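Huneo bin picker: FAQ

Same questions keep coming in so they're all on one page now. Will add to it when there's time. Last touched in October.

What is Huneo?
A bin picking setup. Arm, gripper, gray bin, a pile of junk to pick up. Built at the shared workshop in Skirkedstead, evenings mostly. The software side is called Maurya and lives in its own repo. Different FAQ for that one, don't ask me about Maurya install errors here please.

Is it a kit?
No. No kit planned either. Parts list is in the build notes, page 2.

Can I build it at home?
Yes if you have a solid table and a door that shuts. The arm is heavy, get a second person for lifting it onto the support. Kitchen table is a bad idea, tried it, everything wobbles and the picks go off by a finger width.

Do I need the same arm?
No. Anything that reaches all four corners of the bin with the gripper pointing down. Check reach BEFORE you fix the base. I moved mine twice.

How is the bin held down?
Spring clamps, one each side, the orange handled kind. Cheap and quick to take off. If the bin creeps after a long run, check the clamps first, then the table. Do not screw the bin down, you will want to take it out to clean it.

Why the sloped divider?
Splits the bin in two, and things that get pushed against it slide back down to where the gripper can reach. Straight wall was worse, small stuff got stuck standing up in the corner. Angle isn't critical. Mine was eyeballed.

The paint is coming off the divider. Normal?
Yes. Fingers scrape the low part of the slope over and over. Leave it, or repaint when it bothers you. If the scratches get deep your floor height is set too low, raise it a hair and run again.

What do you put in it?
Whatever is lying around. Toy cars, little figures, crinkly packets. Mix hard and soft things. Packets are the worst of the lot, they fold and shine and the depth readings go all over the place.

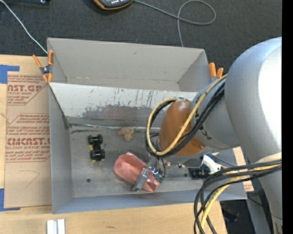

Gripper down on the red packet, toy vehicle off to the left.

How many picks does a set of fingertips last?
My last set did 703 before I swapped them. Yours will be different, depends how hard you hit the floor.

How long is a session?
I stop after 30 minutes and look everything over. Cables, clamps, finger screws. Then go again.

Any tips on cables?
Leave big loops. Bigger then you think. Tie them loosely along the arm and turn the wrist through its full range by hand (power off!) before you run anything. A tight cable at the wrist will pull out of its connector sooner or later and you will spend an evening hunting for it. Mine droop a lot and that's fine.

What's the acrylic for?
Side guards, not cut yet. Cast sheet, keep the brown paper on until all the cutting and drilling is done. Mark your lines on the paper with a pencil. Blue tape for the corners. Drill slow or it cracks, and clamp a bit of scrap underneath.

Can I use polycarbonate instead?
Sure. Scratches easier, cracks less.

Does lighting matter?
More than I wanted it to. Shiny things and low sun do not go together. Close the blinds, use one lamp and keep it in the same spot every time. Write down where that spot is.

It keeps missing small items near the wall.
Known problem. Open since version 13. Either nudge the item to the middle with a sweep move (see Maurya docs, "sweep") or make your fingers thinner. Flat thin fingers get in there better than fat rubber ones.

Is it safe around kids and pets?
Not while it's powered. Shut the door. Keep the stop button where your hand already is, not across the room behind the table. Hands out of the bin any time the arm is live, yes even for one second to fix a toy that fell over.

How loud?
Quieter than the drill press. You can talk over it.

Can I come see it?
Workshop in Skirkedstead, members' evenings, from 7 pm. Write first. The Mastham group is building a second one but theirs isnt open to visitors yet.

Can I sell ones I make from your notes?
Read the license file. Short version, yes, but keep the credit line in.

Where do I report a mistake in the notes?
Issue tracker, tag it "docs". Say which page. Replies can be slow.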